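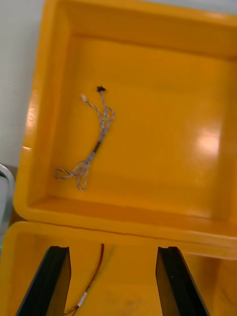 Devcombe's harbor vote was supposed to be a quiet one. The town council had met on the question twice, the draft ordinance ran to five pages, and most people assumed the lease on the north pier would be renewed on the same terms as before.

Then Hafþór Hedegaard, who has held the Muli ward seat for 19 years, asked for the item to be pulled from the consent agenda. He wanted a public hearing, and he wanted the lease figures read aloud.

"I have voted for this lease every time it came up," Hedegaard told me at his kitchen table. "I never once read the whole thing. I'm not proud of that."

What he found when he did read it was a clause tying the rent to a tonnage schedule that had not been updated in decades. The operator, Lullen, pays the town a flat amount on anything under a set weight. Larger boats have come in since then, but they unload in smaller lots, and nearly all of the catch now falls into the cheapest bracket.

Lullen says the arrangement is legal and that the town signed it with open eyes. On that point there is no real dispute. The argument is over who should have noticed, and whether the council can reopen a contract that has a renewal option written into it.

Grímur Dalsgaard, the council president, thinks it can't. He has said so in two meetings and in a letter mailed to every registered voter in town, all 1,684 of them. The letter warned that a lawsuit would cost more than the town could hope to recover, and it named Hedegaard four times.

The mailing has become an issue of its own. It went out on town letterhead, with town postage, a week after Hedegaard announced that he would run for council president himself. Dalsgaard calls it a routine notice. Hedegaard's supporters call it a campaign flyer and have asked the state elections office for an opinion, which had not arrived when this article was finished.

The two men used to be allies. They ran together on a slate that promised to pave the Urnuvik road, and they got it paved. Dalsgaard gave a toast at the wedding of Hedegaard's daughter. They still park next to each other on meeting nights, though they no longer walk in together.

More than 40 people came to the hearing, a large crowd for a room where the back row is usually stacked against the wall. Fishermen spoke on both sides. One said higher rent would be passed straight on to the boats. Another said his property tax had gone up every year while the pier's rent stood still, and he would like somebody to explain that to him.

Dalsgaard let everyone finish, then moved to table the lease until after the election. The motion passed by a single vote. Hedegaard voted against it.

Until the new council is seated, Lullen will operate under a short extension at the old rate. The town attorney has been told to prepare two versions of the lease, one with the tonnage schedule and one without.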